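Search the manual
Enter model or part
Go
Clear

Section 4. First set-up of the Plenivano washer

Covers the Plenivano 86 and the Plenivano 86 Slim. Drascombe owners: your door lock and filter cap are different, use the Drascombe sheet for steps 3 and 11. Rest is the same.

4.1 Before you start

Two people to move it. Don't lift by the door or the top lid. Flat screwdriver, 10 mm wrench, small level, bucket, old rags.

Check the bag taped inside the drum. Inlet hose, two rubber washers, drain hose hook, four plastic plugs. Missing something, call before you hook up water. Parts desk number is on the warranty card.

CAUTION: Leave the plug out of the wall until step 9.

4.2 Shipping bolts

1. Tip box off, lift machine off the foam base. Check the underside, a piece of foam sometimes stays stuck around the motor. Pull it out.

2. Back panel, four bolts with red heads. Loosen with the wrench, pull straight out with the rubber sleeve. If the sleeve tears get the rest out with pliers.

3. Push the plastic plugs into the holes. Click. Keep the bolts in a bag with this manual, you'll want them if you move house.

CAUTION: Running a spin with the bolts in will wreck the drum mounts. Not covered.

4.3 Water and drain

4. Cold tap only. Rubber washer in each end of the inlet hose, hand tight then a quarter turn. No tape on the threads.

5. Straight end to the tap, bent end to the machine. Open tap slowly and watch both joints for a minute. Drip = close the tap, reseat the washer, try again.

6. Drain hose. Into a standpipe or hooked over a sink. Outlet end has to sit at least 600 mm off the floor and no higher than 1,000 mm. Lower than that and the drum empties while it fills. Higher and the pump gives up, you get code E4.

Note: Don't push the hose deep down the pipe. A hand's width is plenty. Don't seal it with tape, it needs air.

4.4 Leveling

7. Level on the top lid, front to back then side to side. Turn the feet by hand. When it's flat run the lock nuts up against the cabinet with the wrench.

8. Push down on opposite corners. Any rock at all, redo step 7. Most noise complaints we get are this step skipped.

Note: Carpet is a bad idea. Wood floor is ok if the boards don't bounce. A solid base board under all four feet helps.

4.5 Power on

9. Plug into its own grounded outlet. No extension cord, no power strip. Press and hold POWER untill the panel lights.

10. Language first, then water hardness. Hardness is on your water bill or ask the supplier. If you can't find it leave it on 2. Clock is optional, only matters for Delay Start.

11. Open the filter flap, bottom right. Make sure the cap is turned fully clockwise. They come loose in shipping.

4.6 Empty run

12. Drum empty, no detergent. Pick COTTON 60, press START. Door locks. Let it go all the way through. Smell of rubber on the first run is normal, and so is a little water left in from the factory test.

13. When the lock light goes out open the door and feel round the gasket. Wipe it. Look under the machine with a flashlight.

4.7 First real load

14. Do towels first, by themselves. Old or new. Half a drum, not packed. They shed, and it's better the lint goes in the filter now then onto your shirts.

15. New colored towels wash alone the first two times. Greens, reds and navy are the worst. COLORS 40, half the usual detergent, no softener. Softener on new towels leaves them slick and they won't soak anything up.

16. Take out as soon as it beeps. Shake each one hard, hang or tumble on LOW. Fold on a flat surface when fully dry, long edges together, then thirds.

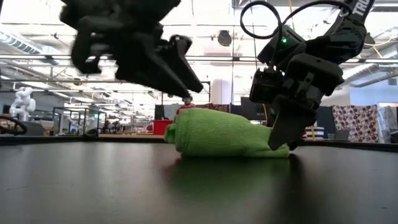 17. Clean the filter. Bucket or tray under the flap, turn cap slowly, let the water out, pull the cap, rinse off lint. Cap back in, fully clockwise.

CAUTION: Don't open the filter after a hot wash. Wait for it to cool.

4.8 Codes you may see on day one

E1 no water. Tap closed, or hose kinked behind the machine.
E4 not draining. See step 6, then step 17.
E7 door. Something caught in the gasket, usualy a sock.
E9 load out of balance. Open, spread things out, spin again. One big bath towel by itself will do this every time.

Anything else, power off at the wall, wait five minutes, try once more. Same code again, call.

4.9 Register

Form in the back pocket, or by phone with the serial number from inside the door rim. Choose option 2 and give code 3267 for this range. Stacking a Miranda dryer on top needs the Plernico bracket kit, do not stack without it, see Section 6. Bracket does not fit the Slim.

Set-up section checked by Visitación Vidal, product support. Reprinted March.

Next: Section 5, Programs and detergent drawer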